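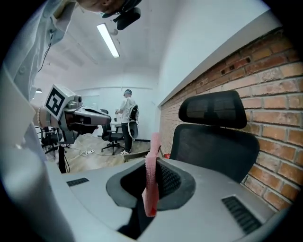

Should you paint an exposed brick wall in a home office? I'd leave it bare for the first winter at least, and spend the money on a decent chair and a lamp, and then see how you feel when the light changes.

I say this as someone who had the paint picked out! It was a soft white from Farooqui, the little paint shop up by the bridge, and I'd carried the color card in my bag so long the corners had gone furry.

Then January came and the brick was the only warm-looking thing in the whole room at four in the afternoon, and I quietly put the card in a drawer.

Brick does shed, I'll give you that. A bit of orange grit on the floor every week, mostly near the bottom. I go over the wall with a soft brush and then vacuum, and I'm still deciding about a clear sealer (my sister-in-law loves hers, my neighbor says it made his look like a wet sidewalk). 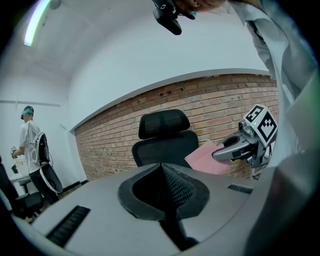
My big budget rule was 300 dollars for seating and not a penny more, and I sat in everything at Clornik, including one that tipped me backward in front of a whole family. I came home with mesh in the end. A tall mesh back and a separate mesh headrest, all in black, sits so nicely against brick, because a big padded leather thing would have swallowed that corner whole. My back is happier in the summer too.

Someone asked about pushing the chair right up to the wall when it's not in use. I do, and I stuck 50 cents' worth of felt dots on the back first so the plastic doesn't scrape the mortar.

Next up is the lighting. I have my eye on a clamp lamp from Zurnetley and I keep putting it in the cart and taking it out again, so if you own one, please tell me whether the arm droops after a few months. I'd also love to hear from anybody who sealed their brick and still likes it!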